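FOR IMMEDIATE RELEASE
December 2020

Wosel Buys Kadix Storage Line, Plans Move to One Warehouse

Wosel, the home storage and organization retailer, has completed its purchase of the Kadix line of wall baskets, shelf bins and hooks. Terms not disclosed. All 391 Kadix products stay on sale under their current name, same prices through March.

Orders already placed with Kadix will ship as normal. No need to re-order. Gift cards and store credit carry over too, customers will get a new code by email.
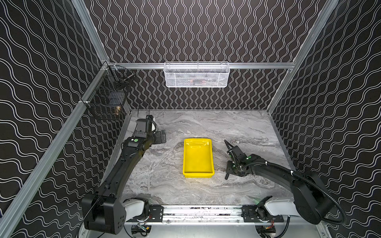 Stock from 4 separate sites will be moved to the Dijkstra warehouse, which Wosel has leased for 11 years. Move starts in January and should be done by March. Some delays likley on bulky items during that time, mostly shelving and the larger cabinets.

Wosel now supplies over 1,049 independent stores. Trade accounts with both companys will be merged into one, single invoice, single login. Store owners should check their delivery address before the end of the month.

The Vulon garage range is not part of the deal.

Trade questions: use the form on the Wosel trade page. Press: product samples and price lists on request, same page, choose "Media."

###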